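Robot disassembly cell at an open day: how much of it was real?

Posted in Automation and Handling. Tags: disassembly, grippers, two-arm cells, open days

Covadonga Cabello

I run a small refurbishing shop. We take in office desktops, pull the drives and memory, test what is worth testing and send the rest on as sorted scrap. Most towers that reach us are of a few common makes, and we work through a batch of 60 at a time by hand.

In October I went to the open day at Briritz in Keltby. They had a two-arm cell set up for taking parts out of desktop computers. The session was 433 seconds long according to the clock on the wall display, and then the next group was brought in. I had time to put two questions to the engineer and got an answer to one of them, which was that the cell is meant for mixed returns and that the computers are not prepared beforehand.

I am not sure what to make of that. The side panel was already off when we came in, and the processor socket was empty. I would like to know from people who have run or visited something similar:

How far can the drive removal step be trusted without a fixed position for the case? The tower was lying on its side on a slatted bench and I saw no clamps, though I was standing behind the rail and could have missed them.

Is the parts tray doing anything apart from holding parts?

Would a cell like this make sense for a shop of my size, or should I be looking at a single arm and a person?

I have no background in robotics. I can read a data sheet if someone tells me which lines matter.

Dae-han Woo

I was at the same open day, in a later group, and I have worked with two-arm handling cells at Gandmont. I can answer the first two parts and some of the third.

On preparation. An open case with the side panel off is a normal starting point. Side panels differ a great deal between makers, and many shops take them off by hand because it is quick. When someone says "not prepared", ask whether they mean "as received" or "as received with the panel off". The empty socket matters less. Either the processor was taken out earlier in the sequence or the board came in without one, and for drive removal it makes no difference.

On the tray. It does more than hold parts. In a cell of this type the tray gives the arm a known place and a known angle to put things down. A drive pulled from a cage can sit in the fingers slightly turned. If it goes into a slot, the slot squares it up, and the next operation can pick it from there without looking again. A drive standing upright also shows its label to the side, which is helpful if you want to read the serial number later. I would regard the tray as part of the tooling and ask for its drawing along with that of the gripper.
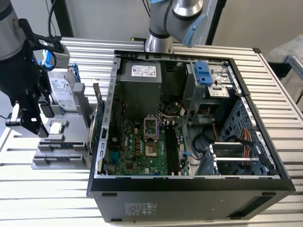
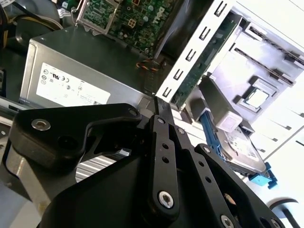 Dell case, two arms, Seagate drive standing in the tray in the wider view.

On position. There are two usual methods. The first is to push the case against hard stops and trust the stops. The second is to let it lie where it lies and find it with a camera. With a camera on the wrist you can do a coarse search from above and then a second look close in, and the second look is the one which decides whether the fingers go into the right gap. I would expect a good result from this on a case type the system has been taught. I would expect a poor result on the first example of a new type, and you should ask what happens then. The answer is normally that a person marks up the new case at a screen, and the time for that belongs in your costs.

What position finding does not solve is movement of the case during the pull. A steel case on a slatted bench can slide when a tight connector lets go. This is one reason for having a second arm – it can hold the case down or steady a cage while the first one pulls. When our group was in, the second arm did very little and I would not judge its usefulness from that session.

The points I would put to the supplier in writing:

Finger opening and finger depth. You need to clear the drive and its carrier together.
Pull force at the wrist, measured with the arm stretched out as it would be over the far side of a tower.
How cables are handled. Power leads often lie across the part you want, and moving them aside reliably is harder than lifting the drive.
What the cell does when a pull fails. It should stop, back off and ask.
Time per case including the failed ones.

For your batch size I would start with one arm and a person. The person takes off the panel, unplugs the cables and clears them away. The arm then removes the drives and memory and fills the tray. Unplugging is where most of the difficulty lies, and a person does it well.

Cayetano Valcárcel

Not worth it for 60. Two people with a screwdriver and a bin will be done before the robot has found the first latch. I saw a similar thing at Iglesias and it dropped a drive.

Also check the power supply side, you don't want metal fingers near that if anything is still charged. We leave ours to stand overnight.

Clodagh Moynihan

Adding to Dae-han Woo's answer, as it leaves out carriers.

Many office towers hold the drive in a plastic carrier with sprung clips, and the carrier comes out with the drive. The gripper then has to squeeze both clips while pulling, or one finger has to press a latch first. Fingers that are good for a bare drive are often wrong for this. If your incoming stock is mostly of the carrier type, send the supplier a dozen carriers of different ages. The old ones go stiff and the clips snap, and a demonstration on one clean machine will not tell you how the cell copes.

Separating the drive from the carrier is a further step. Ask whether it is done in the tray, at another station or by hand. At our place it is by hand and I do not see that changing soon.

I disagree about the single arm, slightly. If the cases are clamped, one arm is enough. If they are to lie loose on the bench you will want the second arm or a vacuum plate under the case. The plate is cheaper, but it needs a flat panel without vents facing down.

Covadonga Cabello

Thank you. I had not thought about the carriers, and most of our stock has them. I have written to Briritz with the list above and asked whether I may bring six of our own towers with the panels still on. I will post their reply under this thread when it comes.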